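Kekulstead opens bookings for free home energy visits

Kekulstead Community Energy will begin taking bookings in August for free home energy visits across the Picard district. The service is open to renters and owner-occupiers, and there is no income test.

Each visit takes 40 minutes. A trained assessor checks for draughts around doors and windows, looks at the hot water system and ceiling insulation where there is safe access, and goes through a recent power bill with the householder. A written summary is emailed or posted afterwards.

The program follows a winter trial in which 52 homes were visited. Householders in the trial were asked to compare their next bill with the same period a year earlier, and 38 of them reported using less electricity.

"Most of what we found was small stuff," said program manager Marcelle Caron. "Perished door seals, hot water set higher than it needed to be, a second fridge running in the garage with two cans of soft drink in it. People can fix a lot of that themselves in an afternoon once they know it's there."

Funding has been secured for 1,252 visits over two years. Bookings will be filled in the order they are received, although households with a baby under 12 months or a person who relies on medical equipment at home may ask for an earlier time.

Assessors will carry a basic kit of door seals, window film and low-flow shower heads, which can be fitted during the visit at no charge. Renters do not need their landlord's permission for a visit, but they will need written agreement before anything is fixed to the building. A form letter for this purpose can be requested when booking.

The assessors do not sell products and are not paid commission. Where larger work is suggested, such as replacing a hot water unit or adding insulation, householders will be given a plain list of questions to ask when getting quotes.

Booking and scheduling will be handled by Tindico, which ran the phone line during the trial. Lead assessor Tharindu Seneviratne said callers should have a bill handy and know whether their hot water is gas or electric.
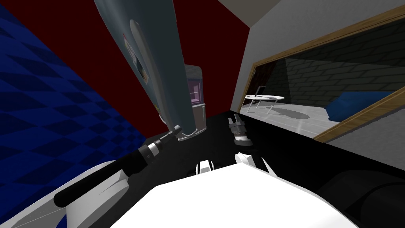 "If you don't know, that's fine, we'll work it out when we get there," Mr Seneviratne said. "The main thing is that we can get to the meter box and the hot water unit. If the side gate is locked or there's a dog, tell us when you book."

Visits will run between 8.30 am and 4 pm, with a small number of evening times for shift workers. Interpreters can be arranged with two weeks' notice. Flats and townhouses are included, as are granny flats with their own kitchen. Short-stay rentals and business premises are not covered.

Residents who took part in the trial do not need to book again. They will be contacted by letter and offered a follow-up phone call.

Printed booking forms will be available from the Kekulstead office and from the Womeo library during opening hours.

Media contact: Marcelle Caron, Kekulstead Community Energy. Interviews with assessors can be arranged on request.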